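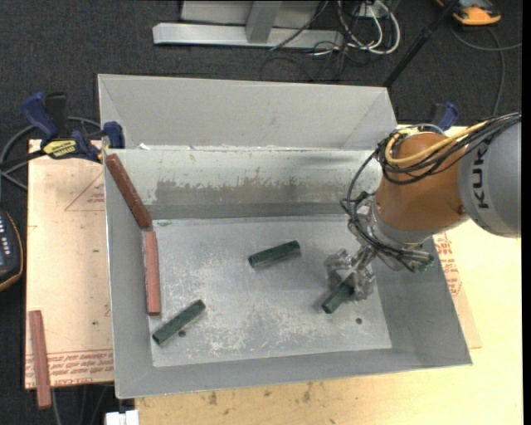

4. Die Sortierwanne aufstellen und befüllen

Dieser Abschnitt behandelt die graue Blechwanne aus dem Trundulex-Sortiersatz und die Blöcke, die hineingehören. Wer Abschnitt 3 übersprungen hat, möge jetzt zurückblättern. Wir warten nicht, aber die Wanne tut es.

4.1 Lieferumfang prüfen

Zum Satz gehören die Wanne, die grünen Blöcke, die rötlichen Stäbe, ein Beutel mit Filzpunkten und dieses Heft. Die Bestellnummer für Nachlieferungen lautet 331. Sie steht auch auf dem Aufkleber am Karton, den erfahrungsgemäß jeder wegwirft, bevor er sie braucht.

Hinweis: Die Ausführung Drotum hat eine flachere Wanne und eigene Blöcke. Teile aus beiden Sätzen lassen sich mischen, nur findet man sie danach nicht mehr auseinander.

4.2 Standort wählen

1. Suchen Sie einen Tisch mit ebener Platte. Holz ist gut geeignet, Glas verzeiht weniger. Die Platte soll auf allen Seiten unter der Wanne hervorschauen, denn eine Wanne mit einer Ecke in der Luft ist eine Wippe.

2. Legen Sie eine Wasserwaage auf die Tischplatte und richten Sie die Tischbeine aus. Gefaltete Bierdeckel sind zulässig. Gefaltete Bedienungsanleitungen auch, aber bitte nicht diese.

3. Kleben Sie die Filzpunkte unter die Wanne, einen in jede Ecke. Auf lackiertem Holz kleben Sie besser zwei.

4. Setzen Sie die Wanne zu zweit ab. Fassen Sie außen unter den Boden und niemals am oberen Rand.

Vorsicht: Die Blechkanten sind entgratet, aber Blech bleibt Blech. Tragen Sie beim Heben Handschuhe.

Ein Teppichboden im Raum schadet nicht. Heruntergefallene Blöcke landen darauf leiser, und auf dunkelgrauem Teppich sind die dunkelgrünen nach Feierabend eine kleine Geduldsprobe.

4.3 Die Wanne ausrichten

Die Wanne hat schräge Seiten. Das hilft beim Hineingreifen und verführt dazu, Blöcke einfach anzulehnen. Angelehnte Blöcke gelten als nicht eingeräumt.

1. Drehen Sie die Wanne so, dass das hohe hellgraue Blech auf der Ihnen abgewandten Seite steht. Es hält Teile auf, die mit zu viel Schwung eintreffen.

2. Prüfen Sie, ob die beiden kleinen runden Löcher im Boden frei sind. Kleben Sie sie nicht zu und stecken Sie nichts hinein. Schrauben schon gar nicht, auch wenn gerade eine passende herumliegt.

3. Drücken Sie mit der flachen Hand nacheinander auf jede Ecke. Klappert es, fehlt ein Filzpunkt oder es klebt einer zu viel.

Hinweis: Diagonale Knicke im hohen Blech beeinträchtigen den Gebrauch nicht. Versuchen Sie nicht, sie herauszubiegen. Der zweite Knick, der dabei entsteht, liegt nie dort, wo man ihn haben wollte.

4.4 Blöcke und Stäbe einlegen

1. Beginnen Sie mit den grünen Blöcken. Drei genügen für den Anfang, auch wenn der Karton mehr hergibt. Die Wanne fasst nach Datenblatt 32 Teile, und wer sie alle auf einmal hineinkippt, darf sie auch alle wieder herausholen.

2. Legen Sie die Blöcke flach auf den Boden und lassen Sie Platz dazwischen. Sie müssen nicht parallel liegen. Ein wenig Schräglage ist erwünscht, denn mit sauber ausgerichteten Blöcken ist die Übung vorbei, bevor sie angefangen hat.

3. Legen Sie die rötlichen Stäbe dazu. Auch hier reichen drei. Achten Sie darauf, dass kein Stab unter einen Block gerät.

4. Halten Sie die beiden Bodenlöcher möglichst frei. Ein Block daneben ist in Ordnung, ein Block darauf macht das Abwischen umständlich.

Vorsicht: Nicht werfen. Die Wanne hält es aus, die Nachbarn im unteren Stockwerk vielleicht nicht.

4.5 Sortieren und ausräumen

1. Legen Sie vor Beginn fest, ob zuerst nach Farbe oder nach Form geräumt wird. Ein Wechsel mittendrin führt zu Diskussionen.

2. Heben Sie jedes Teil einzeln und gerade nach oben an. Über den Boden gezogene Teile hinterlassen helle Spuren im Metall.

3. Legen Sie Grün links und Rot rechts neben der Wanne ab. Umgekehrt geht es ebenfalls, sofern sich alle daran halten.

4. Schauen Sie zum Schluss noch einmal in die Ecken. Liegt dort ein Block, war er die ganze Zeit da.

4.6 Pflege

Weißliche Kratzer und Scheuerstellen auf dem Metallboden sind Gebrauchsspuren und kein Reklamationsgrund. Sie erscheinen früh und bleiben. Das Gleiche gilt für abgeschabte Stellen an der Innenwand: Sie werden bräunlich-grau, fransen am oberen Rand aus und sehen schlimmer aus, als sie sind.

Wischen Sie die Wanne mit einem feuchten Tuch aus und trocknen Sie sie nach. Scheuermilch und Stahlwolle ersetzen die alten Kratzer lediglich durch neue. Wer unbedingt schleifen will, nimmt Körnung 400 und beschwert sich hinterher bei sich selbst.

Die Blöcke vertragen lauwarmes Wasser mit etwas Spülmittel. Die Spülmaschine vertragen sie nicht — wir haben es probiert, und das Ergebnis passt seither in keinen Satz mehr.

4.7 Wenn etwas nicht stimmt

Die Wanne wandert beim Arbeiten: Filzpunkte prüfen, Tischplatte entstauben.

Die Wanne dröhnt: Blöcke ablegen statt fallen lassen.

Ein Block fehlt: unter dem Tisch suchen, danach im Karton. Nachbestellungen bearbeiten wir wieder ab Oktober.

Ein Block ist übrig: vermutlich Drotum, siehe 4.1.

Stand dieses Abschnitts: 31. August 2019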